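The Long Life of the Kitchen Table

October
By Mirjam Van Beek

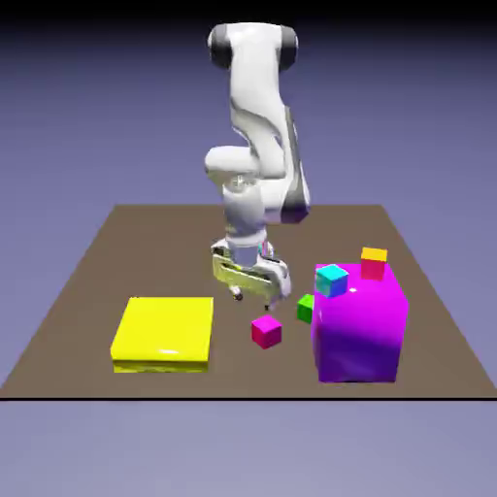 A flat brown tabletop, with a white robotic arm behind it.

Yufang Jiang bought her table in Edport for $40. It had one short leg and a burn mark shaped like an iron. Seven years later the leg is fixed and the burn is still there, under a bowl of onions.

Used tables are selling well again. Simard, a secondhand furniture warehouse outside Dakon, sold 3,494 of them last year. Chairs did not do as well. Manager Lihua Liang puts the difference down to size.

"A chair you can carry home from anywhere," she says. "For a table you need a truck and a friend, so people come to us and we deliver."

Most buyers want something that seats six. Round tables go first, then anything with a leaf. Glass tops can sit in the back for months.

Tshepo Nkuna repairs tables in a rented garage behind the warehouse. The most common problem he sees is a loose joint where the leg meets the apron. He scrapes out the old glue, fits the parts dry, then clamps them overnight. Water rings are easier. A light sanding and a coat of oil will take care of most of them, though he tells customers to test a hidden spot before they start.

He does not like to strip old paint. It takes days, and the wood underneath is often pine that somebody painted for a good reason.

Jiang has thought about replacing hers with a new one. She measured the kitchen in the spring and went to two stores. The table she liked was four inches too long for the wall by the stove.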